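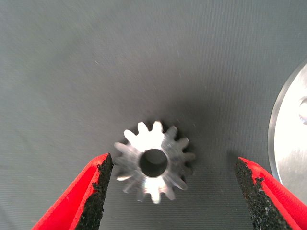

Gear and Plate Sets: Progress Report to the Pesis Fund
Submitted by Wayne Robichaud, Project Lead, Dekville Technical Learning Center

1. Purpose of the grant

The Pesis Fund awarded the Center $2000 toward a bench exercise in basic mechanical assembly. Each set consists of a round plate with upright pins and small metal gears to be placed on them. The exercise is intended for first-term learners, who practice handling small parts, matching a bore to a pin and checking that teeth mesh before moving on.

2. Work completed

Of the sets planned under the grant, 23 have been received from Drivby and checked against the order. The gears were inspected one at a time, face up, for burrs on the teeth and for marks inside the bore. Nine gears were set aside and returned. Replacements came in October and have been accepted.

Parts are now laid out on a dark gray cloth before each exercise. The earlier practice of working on a bare surface led to small parts rolling away, and the bright metal is much easier to find against the cloth. The cloth does collect lint, and a brushing step has been added to the closing routine. Creases remain a minor concern, as a plate placed over a fold may not sit level. 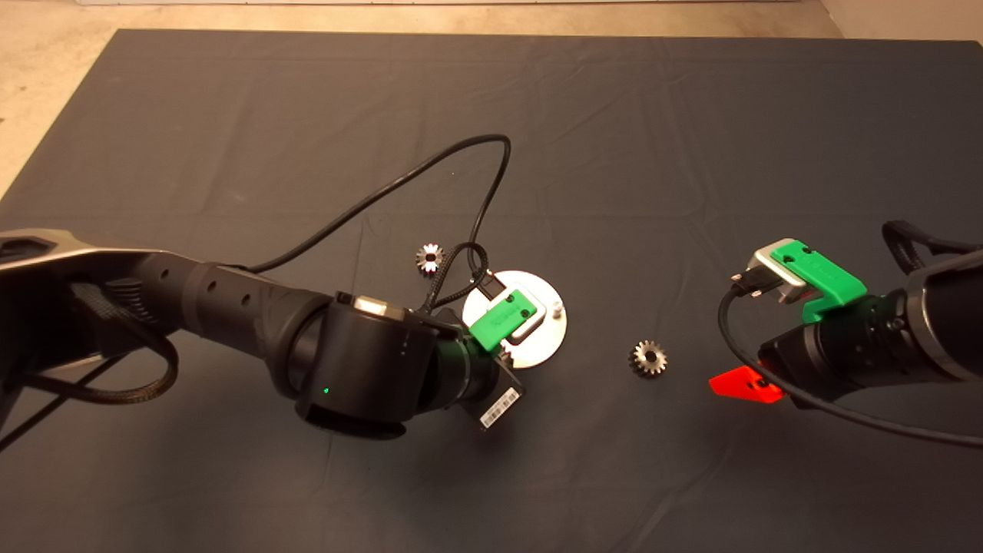

Two gears and the round plate on the gray cloth.

3. Written instructions

The first version of the instruction sheet, prepared under the working title Zamudio, asked learners to seat the gears in any order. Comments from instructors showed that this caused confusion when the last gear would not drop into place. The revised sheet gives a fixed order and asks the learner to turn each gear slightly by its teeth as it is lowered. It also asks that the plate be left flat throughout and that no gear be forced onto a pin. 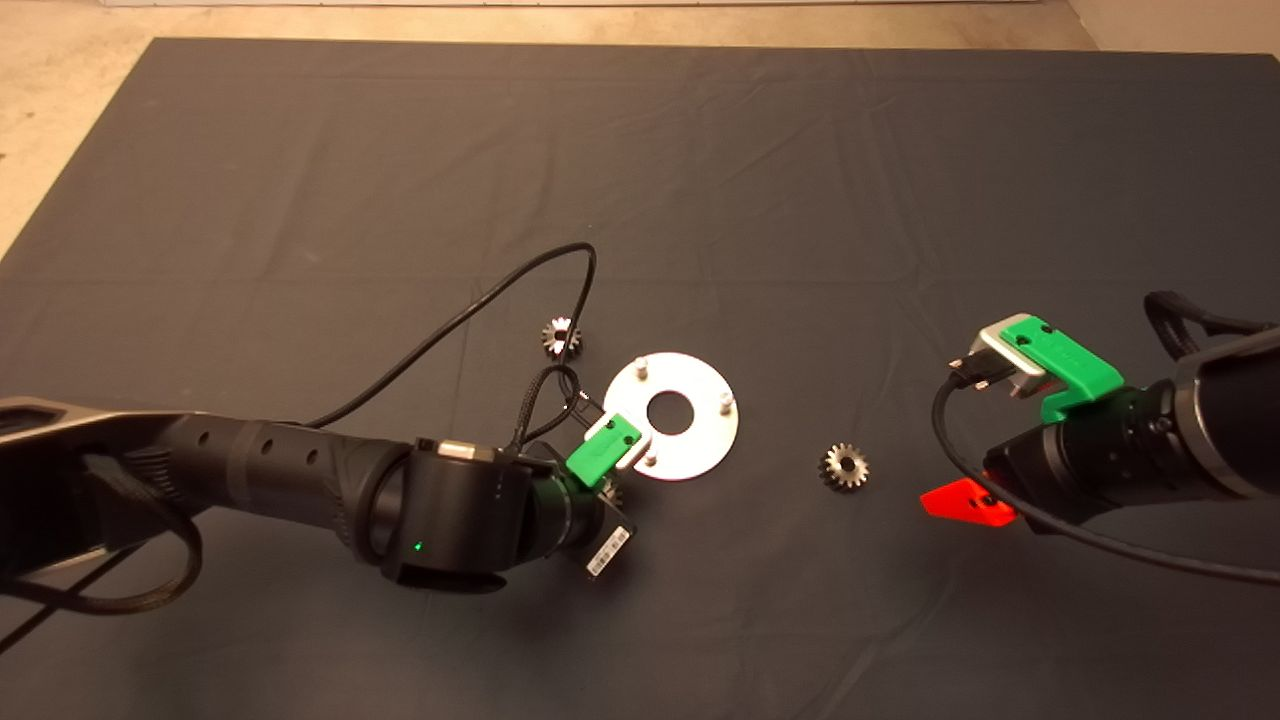 A drawing of the plate with the pins labeled will be added to the next printing. Instructors have also requested a larger typeface for the parts list, and this change has been approved.

4. Use to date

Learners have completed 104 exercises with the sets. Completion times were not recorded for the first group and are therefore left out of this report. They will be included in the final report for all later groups.

5. Remaining work

The following items are outstanding:

- Divided storage boxes for the gears
- Spare cloths, cut to the same size as those in use
- Final printing of the instruction sheet
- A short instructor guide on inspection and storage

No change to the budget is requested. The Center expects to complete these items within the current grant period.

Contact: Wayne Robichaud, Project Lead | © Dekville Technical Learning Center | Back to top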